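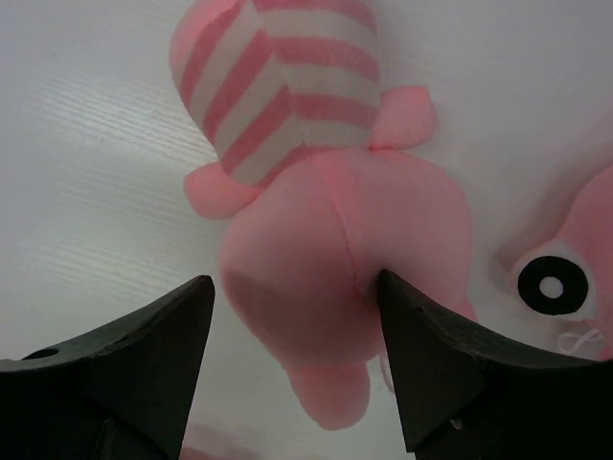

Ticket 282 - Plush, pink with striped section - stuffing gone lumpy after wash
Opened by: Gronstead toy library, repair desk
Status: resolved

Problem
One of our most borrowed plush toys went through a warm wash in February and came out with all its filling balled up in the big round body. The striped part felt almost empty. Seams all fine, colors fine!

Tried first
Squeezed and rolled the body by hand for a good while. Some lumps broke up, but the filling wouldn't travel past the little limbs. Then the dryer on cool, with two tennis balls. Fluffier outside, same lumps inside.

Reply from Ullevano parts and mending
Love this one, we get a lot of them. Don't heat it again. Open a short stretch of the curved seam on the body, just wide enough for two fingers, and pull the filling out. Tease it apart in small tufts. Anything that stays hard gets thrown away. Refill the striped section first, then the limbs, body last.

Update, 4:30 pm
Did it! Took out 100 grams and 37 of that was past saving - solid little pebbles. Topped up from the Bustum bag (the 300 gram one, half left on shelf two). Closed with a ladder stitch in pink Grasso thread and the color is so close I had to hunt for my own knot.

Update, next morning
Squashed it flat under a book overnight and it sprang right back. So happy with this. Label now says cold wash, in a pillowcase. Back on the lending shelf, closing the ticket.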